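About the Dendlow Robotics Club

We started out as 15 students and one borrowed classroom, and we have grown to 66 members without ever quite getting tidy about it. Anyone at school can join, whether you've been coding for years or have never held a screwdriver (plenty of us hadn't!), and you're welcome to sit and watch for a while before you try anything yourself.

Our big project this year is called Jasto, and it's all about teaching a robot to sort and put away small household things. Much of the work goes into the table, marking it off with blue tape so that every team can talk about the same spot and set up its tasks the same way.
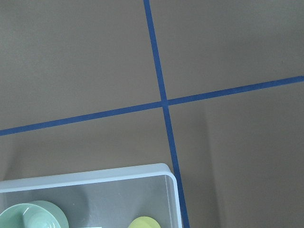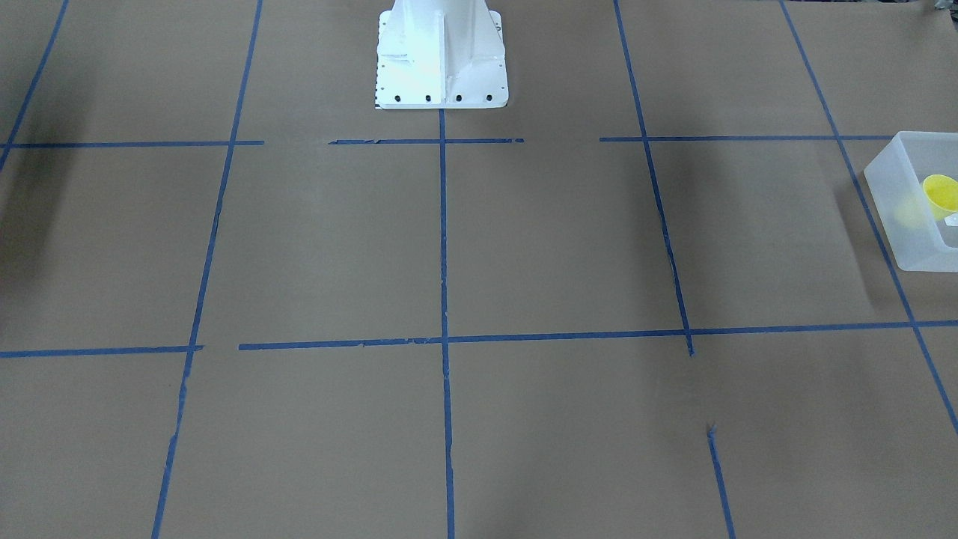 Our faculty advisor, Chak-lun Yau, likes new members to plan a task on paper first, and then we all gather round and argue about it, kindly, usually over snacks. We meet after classes for two hours, and in July we run a summer session for younger kids from the neighborhood, with 30 places and a lot of patience. If that sounds like your kind of afternoon, come by and say hello, we'd love to have you!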